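Getting marks off a light-colored wallet without making it worse

Posted in Home & Care > Leather, Bags and Shoes
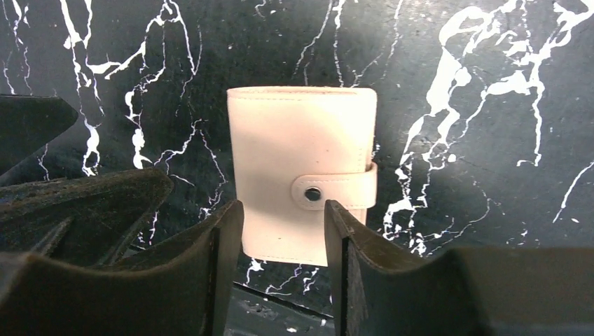 I've had this wallet since October and it has started to look grubby, mostly on the lower part. There are gray smudges and a few darker specks. I carry it in a tote with keys, pens and receipts, so I assume it's a mix of all of those. I paid 44 dollars for it at a shop called Pelletier and the tag is long gone, so I don't know if it is real leather or not. The seller's page only says "soft touch finish."

So far I have tried a dry microfiber cloth, which did nothing, and a damp paper towel, which I think took off a little of the gray but I may be imagining it. My sister uses baby wipes on everything and says they are fine. A coworker told me to use a white eraser. I've also read toothpaste, nail polish remover, micellar water and baking soda, and I don't want to work through that list on something I use every day.

What would you do first? Also, is there a way to tell whether it's leather without cutting it? And is it worth putting some kind of protector on afterward? I don't need it to look new.

Maëlle Gauthier

Hendrik Mathebula
Member, 3026 posts

I repaired bags and small leather goods for 36 years and most of the ruined ones I saw were ruined by cleaning. Go slowly and stop when it looks acceptable.

First, what is it made of. Look at any raw edge you can find, for example inside a card slot or where a panel ends. Leather has a fuzzy, fibrous edge. Coated fabric shows a thin skin on top of a woven or knitted backing. If all the edges are painted or folded over you may not be able to tell, and then you treat it as coated material with a delicate surface. The method below is safe enough for finished leather too. It is not for suede or nubuck. Skip the burn test people talk about.

Take everything out, cards and coins included. Brush the stitching with a soft dry toothbrush, because grit sits along the thread and you will otherwise drag it across the surface.

Mix one drop of plain dish soap into a cup of lukewarm water. No bleach, no degreaser, no "orange" cleaner. Dip a white cotton cloth, wring it out until it doesn't drip, and test inside the flap or on the back. Wait until the spot dries. If the color hasn't moved and it isn't sticky, carry on.

Wipe with light pressure, in one direction, turning to a clean part of the cloth often. Do the whole panel, not only the marks, or you can end up with a clean patch that looks worse than the dirt did. Then go over it with a second cloth and plain water, and pat it dry. Leave it open on a towel overnight, away from the radiator and out of the sun.

For what is left after that, a white vinyl eraser is fine. Your coworker is right about that one. Use a new one or cut off the dirty end, and rub very lightly. It works well on gray scuffs from keys and metal. It does nothing for ink.

Ink and dye transfer from jeans are a different problem. In a coated material the dye moves into the top layer and stays there. You can lighten it sometimes. Alcohol will shift ink but it also takes the finish off, and on a pale piece you will see a shiny or dull spot forever. Nail polish remover will dissolve the coating. Toothpaste and baking soda are abrasives – they remove the mark by removing the surface under it.

On protectors: on real leather a thin coat of neutral cream twice a year is enough. On synthetic material cream just sits there and collects dust. Keeping it in a small cloth pouch inside the tote will do more than any spray.

darkis_50

Just use baby wipes. I've had a white purse for years and that's all I ever do, takes ten seconds. If it peels it was going to peel anyway.

Skukesham

I mostly agree with Hendrik but want to add two things.

Baby wipes are okay once in a while but a lot of them have lotion in them, and on faux leather that leaves a film. The film holds dirt, so you wipe it again next week, and so on. I did this to a cream Bevura handbag and by the end of the summer the handles were tacky. Soap and water got most of the film off but not all. If you have been using wipes already, do the soap wash once and then quit the wipes.

The other thing is the melamine sponge, which somebody always brings up. It does take scuffs off, and very fast. It is also a fine abrasive. If the finish is matte it will leave a shinier area, and if it's shiny it will leave a dull one. I would only use it on the soles of sneakers.

For storage, don't leave it on newspaper or next to a dark leather bag. Pale vinyl-type material picks up color from whatever it sits against, especially in a hot car.

Maëlle Gauthier

Thanks, all. I looked inside one of the card slots and I think there is a woven backing, so probably not leather. I'll do the soap and water tonight and try the eraser after it has dried. Skipping the cream.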